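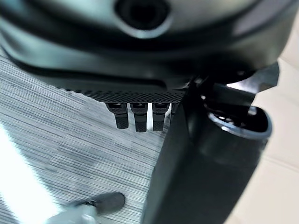

How long should carpet tiles sit in the room before you lay them?

A full day out of the boxes, with the room kept at the temperature you normally live at. If they came off a cold truck, give them two.

hoyin_yau wrote:
OK, thanks. That was the first thing on my list. The rest of it: I'm replacing the carpet tile in our upstairs lounge in December. The old tile went in 11 years ago and is worn through at the doorway. The floor under it is concrete, flat as far as I can tell. I got a quote from Hsieh Flooring for $2,369 with tear-out and disposal, and I'd like to do it myself if the job is as simple as people say. Main questions are glue or no glue, and whether I have to get all the old adhesive off.

grout_and_about wrote:
Depends what the old adhesive is. If it's tacky and clear or milky it's probably pressure sensitive, and you can often go right over it if it's clean. If it's black, stop. Old black adhesive can have asbestos in it, so don't scrape or sand it before you get it tested.

hoyin_yau wrote:
Milky. I lifted a corner in the closet and it still grabs my thumb.

grout_and_about wrote:
Then vacuum it well, scrape off the lumps and check with the maker of the new tile. Some backings don't get along with old glue. They go soft or start to curl. The data sheet will say, and if it doesn't, call them.

pakhei_c wrote:
I'd skip full glue. Did our den with Ullotano planks and corner tabs and it has not moved. Easier to swap one out after a spill too.

grout_and_about wrote:
Tabs are fine in a den. I wouldn't use them in a room where people drag chairs or roll anything heavy. I've gone back to two jobs where the field had crept and opened a gap along the wall. Pressure sensitive adhesive, rolled on thin, left to dry until it's clear, and you can still pull a tile when you need to.

pakhei_c wrote:
Crept how far? Mine is tight against the wall on all four sides, maybe that's the difference. I think people sell glue to homeowners who don't need it.

grout_and_about wrote:
Far enough to drop a quarter in. And yes, tight cuts at the perimeter help a lot. Most homeowners don't get tight cuts.
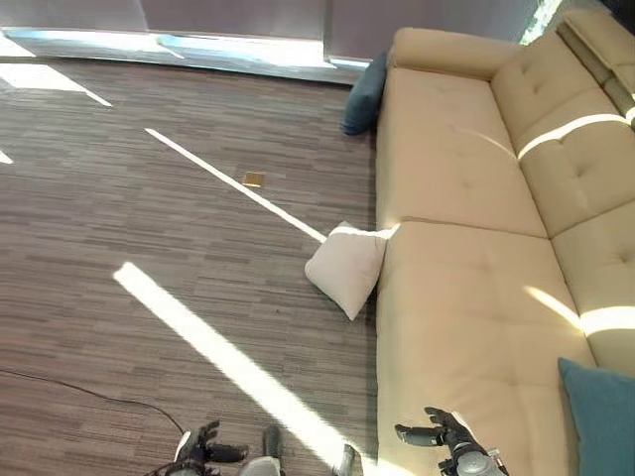

hoyin_yau wrote:
Layout is what I can't settle on. The box says monolithic, quarter turn or ashlar, and the woman at the store in Flelten told me quarter turn hides seams best. I'm not sure I want a checkerboard under a sofa that size. What's down in the lounge now has long streaks of gray, brown and taupe, and even with sun lying right across it in stripes the look holds together pretty well, so I'm leaning toward keeping all the arrows pointing one way again. Does anyone regret doing that?

shukfan wrote:
I don't. Ours all run toward the window. You do have to watch the arrows on the back. I got one turned around, didn't notice until evening, and after that I couldn't see anything else in the room.

grout_and_about wrote:
Streaky patterns are forgiving in any direction. Solid colors are where one-way gets you in trouble, every seam shows. Whatever you pick, buy one extra box from the same dye lot and put it somewhere dark.

siuming_h wrote:
Start from the center, by the way. Snap two chalk lines, dry lay a row each direction and see what you end up with at the walls. If it's a sliver, shift the whole thing half a tile. People start in a corner and then find out the corner isn't square.

(No connection to Hsieh Flooring, just the same last name. I get asked.)

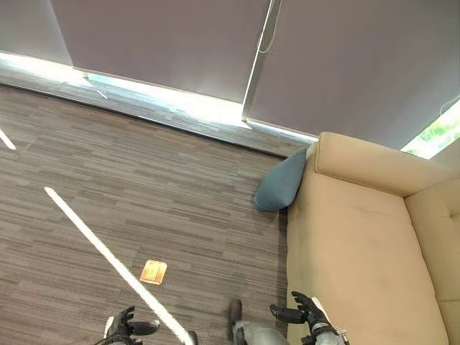
chaklun wrote:
Dye lot advice is good but it only helps so much, the floor itself changes color over time. I swapped some tiles next to a big window after six years and the new ones looked like patches, even though they came from the box I'd saved. Shades help, but look how a roller blind tends to hang: the fabric stops a little short, and you get a bright line of daylight along the whole bottom of the window. When the ledge is down at floor level, the carpet is right next to that. Solution dyed fiber holds up better there. I'd pay extra for it at the window and I wouldn't mix types, so that means paying extra for the whole room.

shukfan wrote:
Or rotate them. Trade the ones by the window with the ones under the sofa every couple of years. That's the one real argument for tabs, in my opinion.

grout_and_about wrote:
You can do that with pressure sensitive too. It's slower.

pakhei_c wrote:
A lot slower.

hoyin_yau wrote:
Update after a phone call. The maker says their backing is fine over old pressure sensitive glue if it's clean, but they want a fresh thin coat at the perimeter and the doorway. So I'm going with Skolent adhesive there and in two bands across the middle, 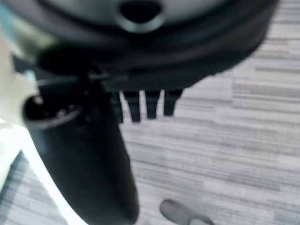
and tabs everywhere else. They also want the room at 68 or so for the whole job and a day after, which won't be hard with the heat on. I'll do the doorway last so I'm not walking on it.

siuming_h wrote:
Do the doorway full tiles if your layout lets you. Cut pieces at a doorway lift first.

hoyin_yau wrote:
It does if I shift everything half a tile. Dry laying a row tonight to check. Does the metal transition strip go on before or after?

siuming_h wrote:
Before, if it's the kind that tucks. After, if it caps over the edge.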